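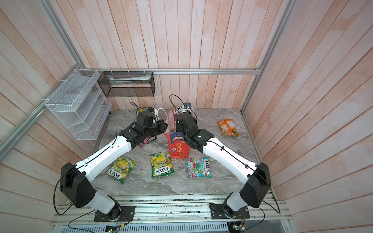

Text: Dzifa Arthur
Reisegepäck / Rucksäcke, aktualisiert im Juli

Windmont Gokska 30 – Reiserucksack für Städtetouren und Bahnreisen

Der Gokska 30 fasst 30 Liter und wird wie ein Koffer über die lange Seite geöffnet. Das Hauptfach hat zwei Kompressionsriemen und eine flache Netztasche für Wäsche. Für ein verlängertes Wochenende reicht der Platz, mit einem zweiten Paar Schuhe wird es eng. Wer länger unterwegs ist, nimmt das Modell mit 40 Litern. Schnitt und Tragesystem sind gleich, nur der Korpus ist tiefer.

Am Rücken sitzt ein getrenntes Fach für Notebook, Reiseführer oder Fahrkarten. Es lässt sich öffnen, ohne dass man an das Hauptfach muss. Die Schultergurte verschwinden bei Bedarf hinter einer Klappe, dann trägt man den Rucksack am seitlichen Griff. Der Hüftgurt ist abnehmbar. Eine Regenhülle liegt nicht bei und muss extra bestellt werden.

Außenstoff: Polyester, 100 % recycelt
Volumen: 30 oder 40 Liter
Farben: Schiefer, Moosgrün, Sand
Artikelnummer: 262
Passendes Zubehör: Regenhülle Grarkcombe, Packwürfel Georgiev (2er-Set)

Pflege: Mit lauwarmem Wasser und weicher Bürste reinigen, offen trocknen lassen. Nicht in die Waschmaschine geben.

Die Farbe Sand ist in der großen Ausführung zurzeit nicht lieferbar. Ersatzschnallen und Zipper führen wir unter Ersatzteile.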